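Workshop notebook, parent survey rebuild
Apr 30, 2024 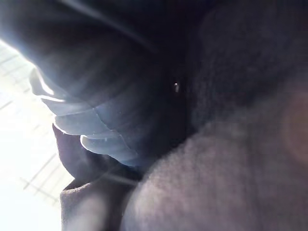 Why did the paper and online totals for the fall survey disagree?
Mostly because of siblings. The paper form went home one per family, and the online form issued one code per enrolled child, so a household with three children could submit three times online and once on paper. The export from Fliltico has no household field, and the two sets were added together without any matching.

Notes from going through the November data with Kaiwen.

Export is 3169 rows. Kaiwen removed test entries first (anything with a staff code prefix), then blank submissions where only the consent box was ticked. More than 160 rows went out at this step. The removal script is in the shared folder under cleaning, second version. Do not use the first version, it drops rows with a blank grade level and several of those are valid.

Matching on home address was tried and abandoned. Apartment numbers are entered five or six different ways and the older records carry street names in capitals with no unit at all. Matching on primary contact phone works better. Remaining problem is split households, where two parents at different addresses both answer for the same child. Korkor's position is that these are two legitimate responses and should both stand. Ardalan wants one per child for the district comparison. Not settled. For now I keep both rows and carry a flag column, hh_split, so either count can be produced.

Item wording. Q7 ("My child is well supported") and Q12 ("The school responds to concerns") have the highest share of "don't know". For Q12 that may be parents who never raised a concern. Proposed change: filter question ahead of it, then Q12 only for those who answer yes. This breaks the trend line for Q12. Augustina accepts the break provided the old wording stays in the Nutville pilot for one more round, so there is an overlap.

Scale. Four points plus "don't know" on paper, five points with a midpoint online. I had assumed these were the same. They are not, and the midpoint cannot be recoded after the fact. Report the two modes separately for last year. Next round uses four points in both.

Translated forms. The Amoah packet has Q3 and Q4 in reverse order compared with the English. Kofi found it while keying the paper returns. Everything keyed before he found it has to be checked against the originals. He has gone through the first 100 and corrected the swapped ones. The rest are in the gray cabinet, bottom drawer, rubber-banded by grade.

Reminder messages. Brasix sends at 6 a.m. by default. Move to after school pickup. Setting is under delivery, not under schedule.

To do:
Kaiwen: rerun phone match with country code stripped
Kofi: finish Q3/Q4 check
Me: draft filter question, two versions, short
Korkor and Ardalan: decision on hh_split before tables are built
Ask Augustina which grades are in the pilot

Codebook is updated through Q9. Q10 onward still has the old labels.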